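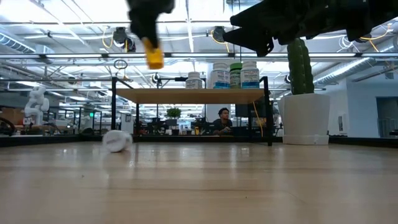 Jaw offset drifting on the right arm, bottle cell

g_rai
Thu 25 April
Two-arm tabletop cell, the shelf pick job. Right gripper has the two pointed black jaws. After every restart it closes a little to one side of the bottle, so the first contact pushes the bottle along the board before the second jaw reaches it. The big white ones don't care. The smallest one gets shoved toward the gap. I re-zeroed on Monday and it was back by the next shift. Left arm with the yellow tip is fine. Gripper has 217 hours since the last service. What should I check first?

mcocco
Jaw screws. Take both jaws off, clean the seats, put them back with thread locker. Ours at Baltthorpe did the same thing in February and one seat had grit under it.

g_rai
Screws are tight. I put a wrench on them before posting.

mcocco
Tight doesn't tell you the jaw is seated. Take them off.

lurstead_ada
I'd leave the jaws alone for now. If it only comes back after a restart, I would look at homing. Does the gripper home fully open or fully closed?

g_rai
Closed.

lurstead_ada
Then try homing open. With pointed jaws the tips touch first, and any wear there moves your zero. Cut the homing speed too. I run 8 percent.

S. Rizvi
Homing closed is how the manual has it and I wouldn't change that to cover up worn tips. Also, a bad zero would change the opening width. It wouldn't move both jaws sideways unless they run on separate drives. Are they linked on yours?

g_rai
Linked, one motor.

S. Rizvi
Then it's the wrist or the tool frame. Check whether the tool frame reloads correctly on startup. Ours came up with an old one after a controller update and everything was off in the same direction.

lurstead_ada
Fair point about the linkage. I missed that.

mcocco
Still say pull the jaws. It takes five minutes.

rosalba_g
Before you touch anything, clear the top. I'd move that cactus as well, it's right under the gripper and you'll want to bring the arm down over the table to check the tips. And pick up the bottle lying on its side, or you'll drag a jaw into it.

g_rai
Cactus moved. Tool frame was wrong: startup file still had the values for the old Rurnmont fingers. Fixed that and ran 70 picks with a restart halfway, no pushing on the small bottle. Also pulled the jaws. There was a bit of dust under the lower one.

mcocco
Dust counts.

S. Rizvi
Save a copy of the startup file somewhere off the controller.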